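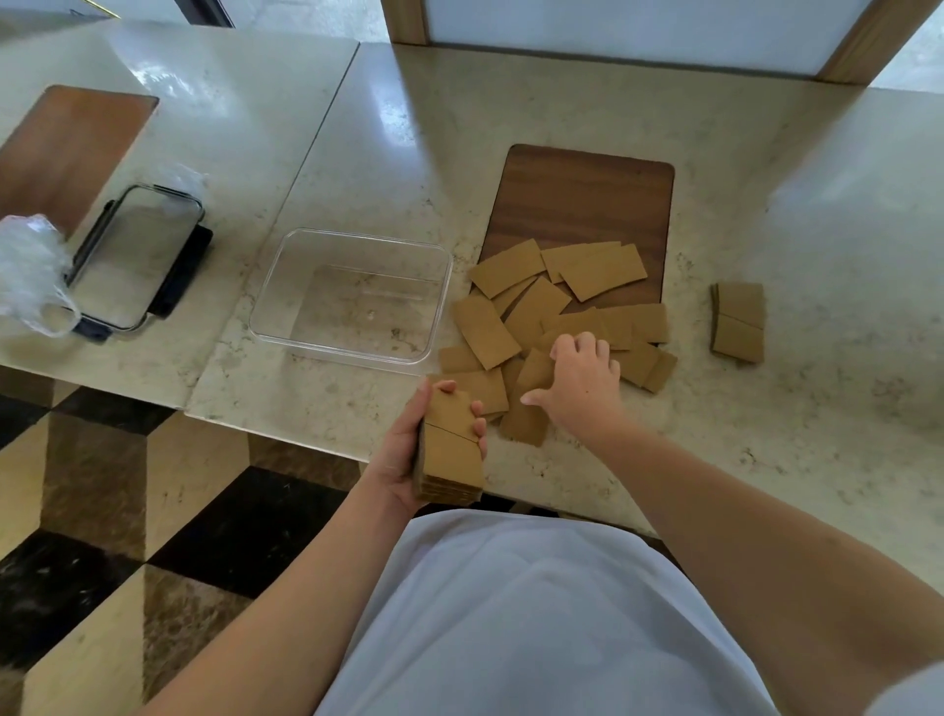
sorting the sleeves on the counter, clear bin still empty

Best way to store cardboard cup sleeves so they don't end up in a heap?
Posted by jamholm_coffee, Jan 11, 2021

We do coffee for a small church thing and I buy the plain brown sleeves, 400 at a time. They come flat. By the second week they're all over the place, some facing up, some facing down, and whoever's pouring has to dig. Got a clear plastic bin with rounded corners but if I just dump them in it's the same mess in a bin. Stand them on edge? Lay flat? Rubber bands? Counter space is tight so it has to go in a cupboard between times. Thanks

Tonier
On edge, like file cards. Make small stacks first, curve all going the same way, tap the long side on the counter till they're square. Then stand them in the bin. Don't pack it tight or you can't get fingers in and the ends get bent. I work on a cutting board, easier to slide a stack off wood than pick it up from stone for some reason.

Also check the little slit on the front. If yours have one, keep all the slits on the same side. Sounds fussy but you spot a backwards one right away. Took me one evening to do 200, had the radio on.

No rubber bands. They dent the edges, learned that in August when I banded a whole case adn threw half out.

Balogun
just leave them in the box they came in?? cut the front off the box. done

hivden22
Second the on edge thing. If the bin is too long they slump over when it's half empty, so stick a mug in the gap. Lid on if it's near the stove, ours picked up a greasy smell. And I'd only put out 80 or so per morning, leave the rest in teh wrapper, less to re-sort later.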